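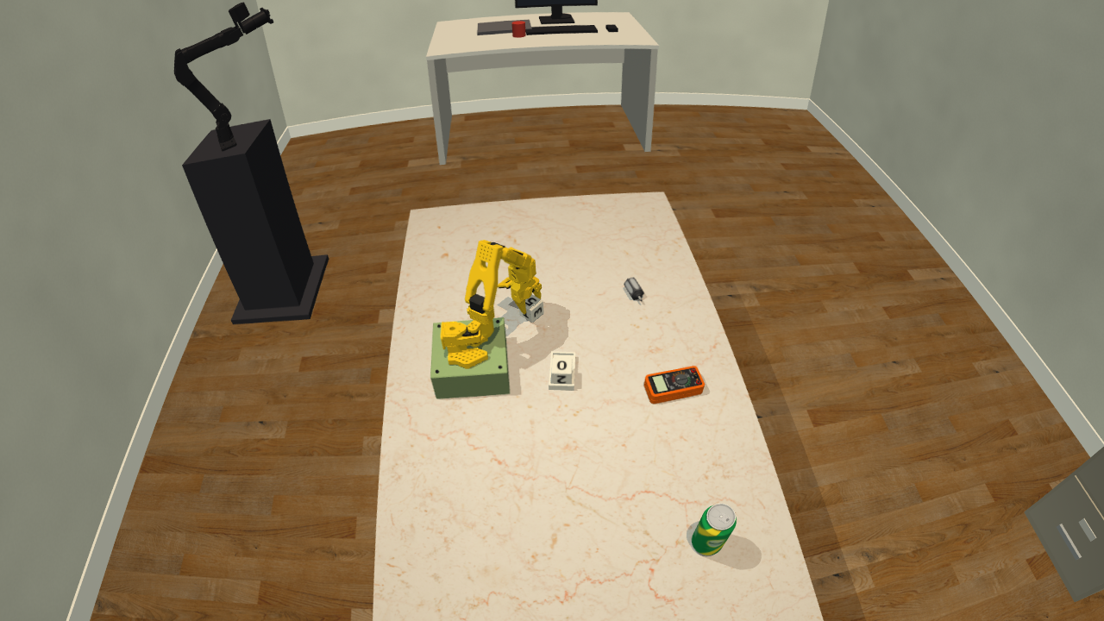

Peltard Opens Its Second Stone Yard in Wurkuneck, and You're All Invited

WURKUNECK, November — Well, we finally did it! After two winters of looking at buildings that leaked, a long wait on a zoning hearing and one deal that fell apart over a shared driveway, Peltard is opening a second yard and showroom in the old Vemberg creamery on the north end of Wurkuneck. The doors open at 9 in the morning and we'll keep the coffee going until it runs out.

I'm Orlando Grajales, and I started Peltard as a countertop repair business, back when it was me, a van and a bucket of epoxy. I'm writing this release myself because the last time we paid someone to do it they called us a "surface solutions provider" and my mother phoned to ask if I'd changed jobs. We sell stone. We cut it, polish it, haul it up your stairs and come back when you've spilled lemon juice on it.

The new place gives us 2,797 square feet of covered slab storage, and I can't tell you how happy that makes me. At the old yard on the county road, most of our marble stood outside under tarps, and customers who came by in February had to pick a kitchen in gloves. Now the slabs are under a roof with big north windows (the creamery people knew what they were doing with daylight), and you can stand back far enough to see a whole piece at once. That matters a lot with marble. A sample the size of a playing card won't show you where a vein goes, and I've had people fall in love with the card and then get a surprise when the slab turned up.

We'll have 151 slabs in the racks on opening day. There's marble, granite, a bit of soapstone and some quartzite that I bought mostly because I liked it. Every slab has a tag with its size and its price written on it, same as at the old yard. The remnant room is in back, where the butter cooler used to be, and that's where to head if you need a vanity top or a pastry board and don't want to buy a whole slab to get it.

Kittipong Prasertsri is running the shop floor. He has been cutting stone with me for 14 years and he's a good deal pickier than I am, so I asked him what he wanted folks to know about the new building.

"The floor is level," Kittipong said. "I had wedges under my saw table for years. I'd also like people to bring their sink with them when they come to plan a cutout. Bring the real sink. The drawing that comes in the box is close, but I don't cut to close."

He's also going to teach a free evening class on looking after marble, starting at 6:30 in the new showroom. He'll go over sealing, what to do about etching, how to lift an oil stain with a poultice, and which cleaners to keep well away from it. Vinegar is the big one — please stop putting vinegar on it! Seats are limited to however many chairs we can borrow, so call ahead.

A word about the building, which people around town keep asking me about. The Vemberg creamery closed before I moved here, and I know plenty of you had a parent or a grandparent who worked in it. We kept the loading dock, the tile in the front hall and the painted sign on the east wall. The sign got a gentle wash and that's all. If you have old pictures of the place, I'd love to borrow and copy them for the hallway.

The renovation was done by Amarasinghe, the builders over on the river side, and they put up with me changing my mind about the office three times. They also talked me out of a mezzanine. I was annoyed then and I'm grateful now, mostly when I look at the heating bill.

For opening week we're taking $2,550 as the flat price for a standard kitchen in any of our house marbles, including the template, one sink cutout, an eased edge and installation inside the county. Islands and backsplashes are extra. Ask at the desk and we'll work it out with you on paper.

The old yard stays open through the winter for pickups and repairs, and the phone number is the same for both. Parking at the creamery is on the dock side. Please leave the lane by the hedge clear, as our neighbor gets hay delivered there and the truck is wide.

Media contact: Orlando Grajales, Peltard, Wurkuneck. Call the yard any time before noon, or just come by.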